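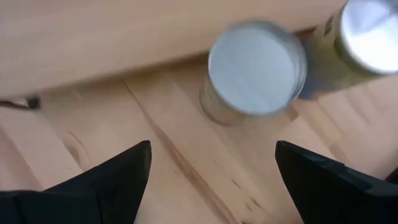
We keep a lot of metal cans in this house, full and empty, and this page is where the pictures of them go. Most came out of the pantry and ended up holding something else: screws, pencils, seed, string, the odd paintbrush. They don't look the same once you put them near each other. One has a pale lid with a slight blue to it, and the other a very bright silver lid with a thick rolled rim and sides closer to brass. In the cupboard I'd have called them both silver. The light wood they're on brings out the yellow, I think, and I've started doing most of my sorting on wood for that reason.

The gallery goes back to last August, when I cleared out the shelves in the laundry and found I'd been saving cans for much longer than I'd thought. The rest is arranged in sets, with a line or two for each. Click on a title to open the set. The notes at the bottom answer the things I get asked most.

Pantry shelves, before
The three shelves as they were, with the full cans at the front and the empties stacked behind them. Tomatoes, beans, peaches and coconut milk, mostly. Several things at the back were well past their date and went out that afternoon.

Pantry shelves, after
Same shelves, wiped down and relined. Short cans on the top shelf, tall ones in the middle, and the big catering sizes on the floor where they can't fall on anyone.

Washing up
Labels soaking in the sink, then the cans upside down on a tea towel. Paper labels glued in one strip down the seam come away in a minute. The ones glued all the way round need an overnight soak and a scourer, and some of them never come properly clean.

Lids and rims
Close views of rims cut with different openers. The Cirnex opener cuts round the outside and leaves an edge you can run a finger over. My old one cuts inside the rim and leaves a sharp edge, so those cans get filed or go in the recycling.

Bench storage
Cans screwed sideways to a board over the workbench, open ends facing out. They hold files, chisels and rolled sandpaper. I drilled two holes in each one because a single screw let them spin.

The Skumau rack
A secondhand steel rack, 130 cm high, which came with no instructions and one shelf missing. I cut a replacement out of pine. It takes 18 ordinary cans to a shelf if you turn the handles of the ladle and tongs the other way.

Pencil cans
Done for the kids' table. Painted on the outside only, two coats, plain colours. The green has chipped more than the others and I don't know why.

Seed cans
Beans, peas and pumpkin, each in a paper envelope inside the can with the name written on it in pencil. The lids are the push-on plastic kind saved from coffee. These live in the hall cupboard, where it stays cool through summer.

Oiling the wood
The table boards and the pine shelf, before and after a coat of Skindura. It darkened the pine a fair bit and hardly changed the paler timber. Allow a full day before you put any metal back on it. I put a can down too early on the shelf and there's still a ring there.

The Pintér cans
A box of old biscuit and coffee cans from the Pintér shop, given to us when it closed. Some have a good deal of print left on them. I haven't washed these beyond wiping the dust off, as the colour lifts with water.

Rust
Four cans left out behind the shed over winter. The seams went first, then the bottom rims. The one that had been oiled was the best of them, though not by a lot.

Planters
Herbs on the back step. Holes punched in the base with a nail, from the inside out so the burr is underneath. Parsley and chives did well. The basil cooked.

Notes

Size: Most of the cans in these sets are the ordinary 400 g kind. The taller ones in the bench storage set hold 500 mL and came from motor oil and thinners, so they're only ever used for tools.

Yellow or gold colour: Some cans have a lacquer on them, inside or out, and it varies from pale straw to nearly brown. I don't try to remove it. If it's flaking inside, I don't keep food in the can, dry or otherwise.

Removing glue: Warm water and bicarb first, then eucalyptus oil on a rag for what's left. Wash again with detergent afterwards or the smell stays.

Cut edges: Wear gloves until the edge has been filed. A fine half-round file is enough. Go along the edge, then once lightly across the inside.

Painting: Rub the can back with fine paper and use a metal primer. The ridged ones hold paint better than the smooth ones. Spray gives a neater result on ridges than a brush does.

Stacking: Empty cans of the same make usually sit one on the other, base to rim. Mixed makes often don't, even when they look to be the same width. I sort them by trying one on top of the other and leave the tape measure in the drawer.

Using the pictures: Go ahead for school or club newsletters. A link back to this page would be good.

The planters set was last added to on 23rd March. The next one to go up will be the shed shelves, once I've finished putting the cans back on them.

Back to all galleries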